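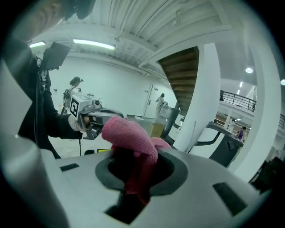 I put off cleaning the mini fridge until Thursday, and it took less time than I spent avoiding it. The outside is all glossy black, so every fingerprint shows. I used one pink cloth and a bowl of warm water with 2 drops of dish soap.

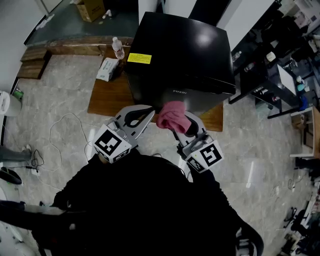 The front needed the most work. People grab it low down near the FUXIN badge, and that is where I had the pink cloth pressed longest. I left the yellow warning label on the top edge alone — I tried scraping one off a heater last October and the glue was worse than the sticker. The tissue box stayed next to it on the platform.
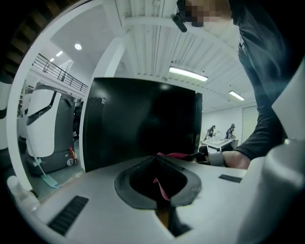
Drying is the part I used to skip. Soapy water leaves streaks on black, and they only show up once a light hits them. A big glossy black panel like this one picks up the ceiling light near the top, so I check that spot first. Saoirse Hanrahan swears by vinegar. I may try it next time. The desk is still a mess and will have to wait.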